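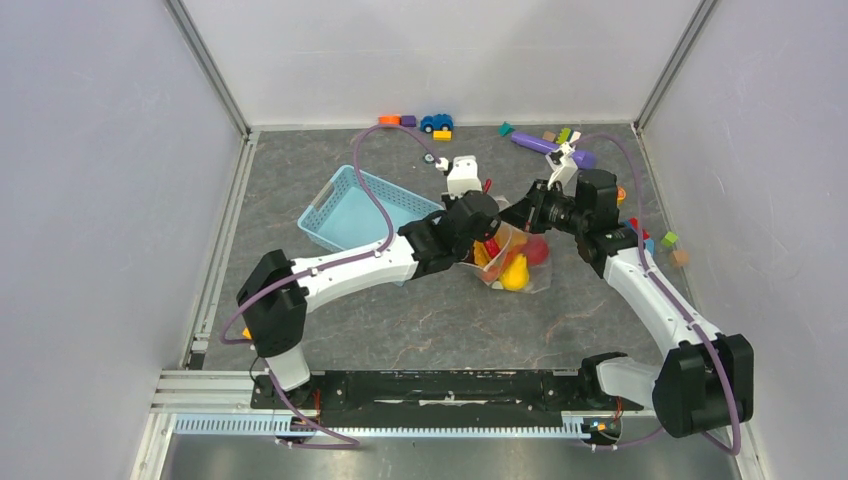 How long should a stone-effect floor be left after mopping before it is walked on? In our trial, 49 minutes was long enough for every surface finish we tested.

3.2 Drying and slip

Floors with a printed or natural vein pattern are common in entrance halls, and cleaning staff often say they find it hard to judge when such a floor has dried. Figure 4 shows a gray marble pattern with darker swirls, of the general type meant here. Plain floors were used as the comparison.

We collected 1,045 slip readings at two sites, the Stiltel building and the Itier library, during April. Each area was mopped with clean water and a flat microfibre head, wrung out twice. Readings were taken with a pendulum tester every seven minutes until three in a row agreed. Windows were kept shut and the heating was left at its normal setting.

Patterned and plain floors dried at the same rate where the finish was the same. Polished finishes dried faster than matt ones, but gave the lowest readings while wet. The difference lay in what staff did. On patterned floors they took the warning signs away earlier, in one case 5 minutes after mopping.

Adding the Yilma detergent at the strength printed on the bottle lengthened drying slightly. At double strength it left a film that lowered the readings even on a dry floor, and a rinse was needed to restore them. We did not test wax or sealant.

Figure 4. Gray marble-patterned floor panel with light edging at the left and right.

The readings were stored in Cumovora and checked against the paper sheets. Nine were removed because the tester had not been levelled.

Comments (3)

floorcare_north: Was the mop water warm or cold? We use warm and the hall is dry well before the signs come in.

R. reader: Table 2 gives the matt tiles as site B but the text in 3.1 says site A. Which is it?

mopandbucket: Same trouble with the film at our place. Halving the dose sorted it.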